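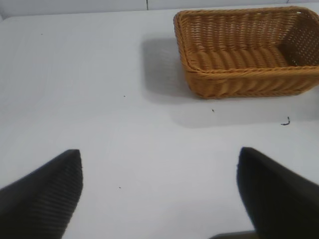 Fig. 1. Rectangular woven basket with a braided border.

Plants, Fibres and Containers
Handout for Lecture 4: Basketry
Oct 2, 2023

Last week we finished with cordage, and I promised that the jump from string to container would be smaller than you'd think. Bring your lengths of twisted raffia with you if you still have them. We'll unpick a few at the start, and anyone whose cord has gone slack since then can find out why (usually too little twist in the single strands before they were laid together).

Basketry is my favourite part of this course and I'm going to try very hard not to overrun.

Why baskets are hard to study

Plant material rots. In most soils a basket is gone within a few years of being thrown away, so the record we have is badly lopsided. It leans towards dry caves, deserts, waterlogged ground and places where things got charred. If you plotted all the old baskets we know of on a map you would mostly be plotting good conditions for survival.

There is a second kind of evidence, and I love it. Wet clay takes a beautiful print. People stood pots on mats while they were shaping them, pressed clay into baskets, or floored a room with matting that left its pattern in the mud beneath. The mat has vanished but the print can be so sharp that you can tell twining from plaiting, and sometimes which way the weaver was twisting. We'll pass some plaster casts round in the second hour. Please hold them by the edges.

The oldest impressions of this sort on fired clay take woven or twined fibre back well over twenty thousand years, long before anyone in those regions was making pots for daily use. So when older textbooks tell you that baskets came along with farming, treat that with care. Gathering people need containers every bit as much as farmers do, and they need them light.

The main families

Almost every basket you will ever handle belongs to one of the families below, or mixes two of them. Learn these well and the rest of the lecture will make sense.

Coiling. A bundle or rod (the foundation) spirals outwards from the centre and each round is stitched to the one before. Strictly speaking this is sewing. You need an awl or a stout needle, plus a great deal of patience. Coiled work can be astonishingly tight; there are traditions in which coiled baskets hold water and were used for cooking, with hot stones dropped into the liquid. Old straw bee skeps are coiled too, so you may have met the technique in somebody's garden without knowing its name.

Twining. Two or more flexible weavers pass round a set of stiffer uprights, crossing each other between one upright and the next. The crossing locks everything in place. Look for a slanted stitch. Twining works well with soft materials and it can be left very open, and for that reason it turns up in fish traps and sieves all over the world.

Plaiting. Flat strips go over and under each other at right angles or on the diagonal. There is no real difference between warp and weft, as both sets are the same stuff and do the same job. Palm leaf, pandanus, birch bark and split bamboo all plait nicely. Change the order of overs and unders and you get twills, which is where the wonderful zigzags and diamonds come from.

Stake-and-strand. Stiff stakes make the skeleton and thinner strands are woven in and out of them. English willow work is nearly all in this family, and most of what people mean by wicker is as well. Remember that wicker describes a way of making. Willow, rattan, reed and even twisted paper can all be wicker, and when you write up an object it is much safer to put "wicker" and leave the species blank than to guess.

Please don't worry if you mix up twining and stake-and-strand at first. Everybody does! The trick is to follow a single strand with your fingertip through several crossings before you decide.

Materials, briefly

Willow is cut in winter when the sap is down. Brown willow is dried with its bark on. White willow is stood in water until spring, so that it starts into leaf and the bark slips off cleanly. Buff willow is boiled first, and tannins from the bark stain the rod that warm reddish tan. All of it has to be soaked again before use and then left to mellow under a damp cloth. Weaving it too dry gives you cracks. Weaving it too wet gives you a basket which loosens as it shrinks.

Rattan is a climbing palm. Its stem is solid, unlike bamboo, and it can grow to extraordinary lengths by hooking its way up through other trees. The shiny outer skin is sold as chair cane, and the core is drawn into round or flat lengths, known in this country as centre cane. It has no taper, so beginners find it far kinder than willow.

Rush is soft and spongy and has a lovely smell when damp. It gets used for seats, floor matting and soft bags. Straw is cheap and was once everywhere. Bramble needs its thorns pulled off, but it splits into very strong lengths for stitching coiled work, and it costs nothing at all.

Borders, or how a basket ends

If I could persuade you to look at only one part of a basket, it would be the rim. The body can be woven with hardly any planning once it's going, but at the top the maker has a ring of loose stakes and has to do something with them. The choice says a great deal about training, time and purpose.

A trac border bends each stake down and tucks it behind and in front of its neighbours in a simple repeat. It is quick and low, and a little weak. A rod border works several stakes down together and gives a firm, rounded rim that can take knocks. A plait border goes further and builds the stakes up into a thick braid lying on the edge, like the one in Fig. 1. It eats up material, since the stakes must be left long, and on a rectangular piece the corners need real thought. A false border or wrapped rim hides the ends under an added band, which is common on frames made with wire or split cane.

Handles, lids and feet all come after the border in most workshops. When a handle has been put in early and woven around, you're often looking at a frame basket, and that tells you to go back and check the ribs.

A worked case: the Grirkdale trade

For the seminar we'll use the Grirkdale workshop papers, which are in the reader. Grirkdale was a small basket-making place supplying fruit growers and laundries, and its day book lists 171 orders over a single growing year. Of these, 102 were for fruit baskets. I find that number thrilling, because it lets us see a workshop living by the harvest. Nearly all the fruit orders fall before the end of October and then the book goes quiet, apart from repairs.

While you read, think about the following.

The day book prices by the dozen for fruit baskets and by the piece for everything else. What does that suggest about how the work was shared out?

Repairs are recorded in a different hand and with no price given. There are several ways to read this and I don't have a favourite.

The supplier named as Tennant sold willow by the bolt. The size of a bolt varied from district to district, so be wary of turning those entries into weights.

There are also two letters from a rival firm, Petard, complaining about lids. They're very funny, and they are our best evidence that both workshops were making to a shared pattern.

Practical session

We need the big tables, so the practical is in the Cavico room. Work in groups of 6. Each group makes one small round base in centre cane: a simple cross of stakes slit and threaded through each other, tied in with two rounds of pairing, then opened out into single spokes. Keep your spokes evenly spaced as you open them. If they bunch up on one side the base will never sit flat, and no amount of thumping will cure it.

Cane should be soaked beforehand. Put the spare lengths back in the water between turns, and mind your eyes when you're swinging long ends about.

Terms to know

Stake, strand, weaver, foundation, upsett (the rounds that turn the stakes from base to side), waling, pairing, randing, slewing, trac, plait border, bolt, bye-stake, awl, bodkin, rapping iron.

Waling and pairing get muddled in essays every year. Pairing uses two weavers. Waling uses three or more, and each one travels in front of at least two stakes before going behind one. It makes a strong ridge, so it is put wherever the basket will be pulled about: at the upsett, just below the border, sometimes halfway up a tall side.

For next time

Read the section on twined fish traps and write half a page on one basket you can get your hands on at home. Say which family it belongs to, how the base starts, and how the border is finished. Draw the border if you can, even badly. Turn the basket upside down before you write anything. Underneath is where you'll find the start of the work, and very often the mends.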